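Chapter 3

Boards, Pegs and Plates: Working with Small Fitted Parts

In this chapter you will learn to:

set out a task board so that every part can be reached
tell a locating part from a loose part
choose the order in which parts go on
record a fitting session so that someone else can repeat it

Before you start

You should have finished the exercises on marking out in Chapter 2 and kept your practice sheet, as you will need the two circles you drew on it. You will also need a flat table, a tray with a raised rim, and the parts listed at the end of this opening section.

3.1 What a task board is for

A great deal of work in factories, repair shops and hospitals comes down to putting one small thing into or onto another. A pin goes into a hole. A gear drops over a peg. A plate sits in a recess cut to its size. None of these jobs takes long, and most people can do any one of them without being taught. Doing them in the right order, at a steady pace, without dropping or forcing anything, takes practice.

A task board gathers several of these small jobs on one surface. It may have holes, recesses, printed outlines and separate plates fixed or laid on top. The learner works through it, takes everything off, and works through it again. Since the board stays the same, any change in the time taken or in the number of dropped parts comes from the person and the method.

The first boards used on the Skirncombe course were made by Traian Radu from offcuts. They were rough, and the holes were not all the same depth, which led to long arguments over whether a pin was fully home. The Stodmont pattern used in this book came later. It has a plain white face, and the makers left off the printed numbers that earlier boards carried. Learners had been following the numbers without looking at the parts.

3.2 Surface and contrast

Put the board on a dark surface if you have one. A pale board on a pale bench has no clear edge, and learners tend to set parts down half on and half off it. The parts should differ in colour from both the board and the table. Blue is a good choice against white. Grey is poor, and clear plastic should be kept for advanced work.

Set the board down with its long side running away from you. This puts the far end within an easy stretch and leaves room for both hands. If you turn it sideways, the hand doing the work will often pass over parts already placed, and sleeves catch on anything that stands up.
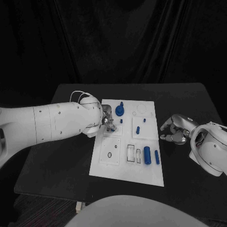 Figure 3.1 A white task board with blue parts on a dark tabletop. Note the gear-shaped part with its central peg, and the circular outlines at the far right corner.

Look at how the tall parts and the flat areas share the board in Figure 3.1. The toothed disc and the small upright pin are near one another on the left, and the top right corner has only outlines. An outline tells you where something belongs or how large it is. It does not hold anything. A part placed on an outline can be nudged out of position by the next movement, so outlines are normally dealt with late.

A raised plate behaves differently again. Its edge can be felt, which helps when your view is blocked by your own hand, but the edge can also trip a part that is being slid across the board. Lift parts over plates. Do not slide them.

3.3 Locating parts and loose parts

A locating part fixes the position of another part. A peg that stands up through the middle of a gear is a locating part, and so is a pin that lines up a cover. A loose part is one that depends on something else to tell it where to go.

The distinction matters because a mistake in a locating part is passed on. If a pin leans, whatever is lowered over it will bind, and the usual response is to push harder. Covadonga Sotomayor, who taught the evening group for 14 years, asked her learners to take their hand right away after placing a pin and look at it from two sides before going on. It adds a few seconds and is worth doing until it becomes a habit.

As a general rule:

Place locating parts before the parts that depend on them.
Work from the far end of the board towards yourself.
Leave outlines until the fixed positions are filled.
Where two orders are equally good, choose one and keep to it for the whole session.

The second rule is sometimes broken on purpose. On the Endix board, for instance, the deepest recess is at the near end and has to be filled first, as the plate above it covers part of the opening.

3.4 Holding and lowering a peg

Grip a short peg near the top, between the thumb and first finger, with the second finger resting lightly against the side. Bring it over the plate, stop, and lower it straight down. The stop is the important part. Most failed attempts start with a peg that is still moving sideways when it meets the surface.

If the peg touches the rim of the hole, do not press. Ease it up slightly, let it settle upright, and try again with a small circling movement. You will feel the end find the hole.

Your other hand should be open and close by, clear of the board. Resting it on the board seems natural but shifts the whole thing each time you lean.

3.5 Keeping a record

Use one line of your record sheet for each run. Write down the order in which you placed the parts, the total time, and any part that was dropped or forced. Purificación Calvo's sheets, reprinted in the appendix, show 13 runs over one morning in May. The times fall quickly at first and then hardly change, but the note of forced parts keeps improving right to the end. Bear this in mind if your own times stop falling.

Parts needed for this chapter

One task board, Stodmont pattern or similar
One gear with centre peg
Short pins, with 2 spare
Square plates to suit the board
Rimmed tray
Record sheet and pencil

Teachers working with the Stubbs kit should read the note by Teguh Manurung on page xiv first — the pegs supplied with it are slightly longer, and the times in Table 3.2 will not apply.

3.6 First exercise: clearing and resetting

Begin with a completed board. Remove the parts one at a time and lay them in the tray in the order they came off, left to right.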